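An afternoon at the Adomaitis open day

I nearly didn't go. Bemport in January is not much of a day out, and the last automation open day I went to was a tray bake and a man reading out slides. But Adomaitis had just moved into their new floor, the one with all the plants on the window ledge, and I'd been promised a proper chat with the woman who runs their hand skills project. So on the train I got.

She asked me not to print her name ("my mother would frame it") so I'll just call her the project lead. She met me at the lift with a coffee in each hand, and we were off before I'd found my pen.

Her team is trying to get robots to do office paperwork. I mean the actual paper! Opening folders, threading fasteners, turning sheets over, putting it all back the way it was. I said I'd thought paper was on its way out, and she laughed at me quite a lot.

"Come and see the archive at Skostport," she said. "They've got 840 boxes waiting to be sorted, and that's only the first room. Everything in there is held together with bits of bent metal."

She started out in packaging machines over in Brarnberg, where everything came down the line the same way up. Did she miss it? "Sometimes, on a bad day. A carton is a carton. A folder has been in somebody's bag, it's been sat on, it's curled at one corner. You and I don't even notice, we just put a hand on it."

That turned out to be the bit I kept thinking about on the way home, the hand you put on things. She had me try it at a spare desk. I opened a folder, and without any thought at all my left hand went down to hold the cover while my right went for the fastener. "There," she said, delighted. "Which one was doing the work?" I said the right, obviously. Wrong answer! She reckons it took them 6 months to give the holding hand as much attention as the busy one, and that they should have done it from the start.

I asked what a robot finds hardest. "Thin metal," she said straight away. "The prongs bend where they like, and they're shiny, so the cameras get in a muddle. Then you've got to squeeze just enough. Too little and it pops back up, too much and you've creased the folder." They get through a lot of folders. She told me the last order was for 1,999 of them, because the supplier's website wouldn't let her type a fourth figure any bigger than that, and I still can't tell if she was having me on.

The gripper demonstration was at three o'clock and drew a decent crowd. Two arms, one folder, over four minutes to fold down a single pair of prongs. I'm not going to pretend it was quick. A chap next to me muttered that he could do it in his sleep, and the project lead, who has ears like a bat, turned round and asked him to explain exactly how. He got as far as "well, you sort of pinch it" and stopped.

"Sort of pinch it is my whole job," she told me afterwards, and went to find more biscuits.

I did ask the question everyone asks, about people's jobs. She didn't dodge it. "I'd like someone at Skostport to spend the day reading what's in the boxes. At the moment they spend it with sore thumbs. Whether that's how it goes isn't only up to me, and I won't tell you it is."

We finished up back among the desks. I wanted to know how the hand work is meant to go when a person does it, and I'm glad I asked, as it's a lovely fiddly thing to watch.

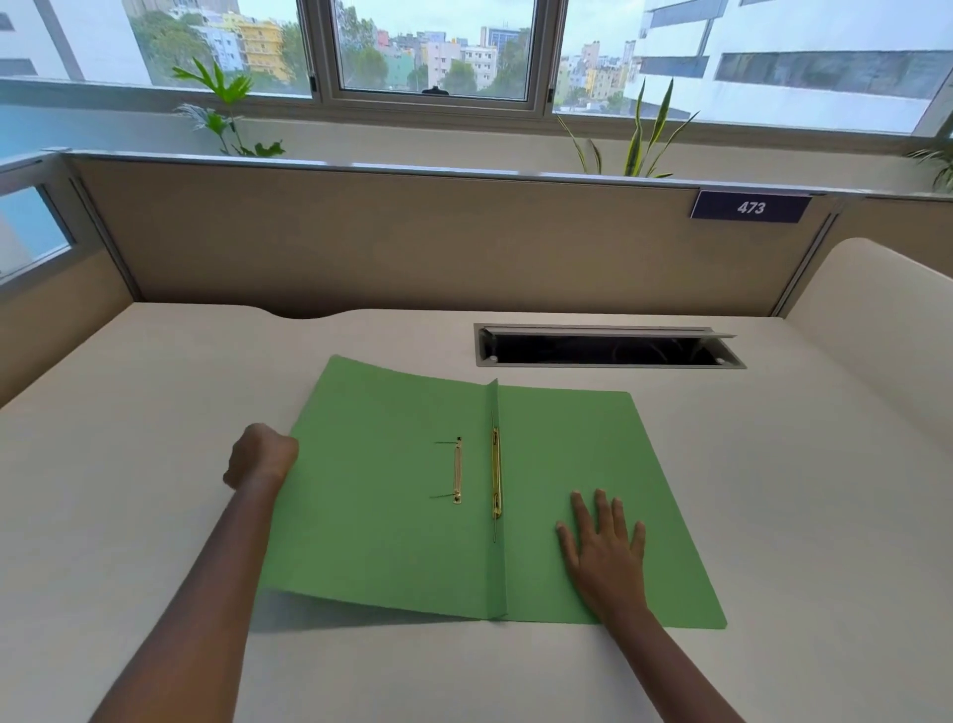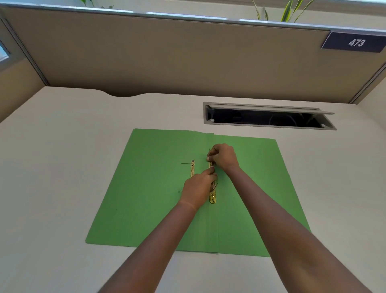

Folder and fastener work by hand at desk 473, Adomaitis, Bemport.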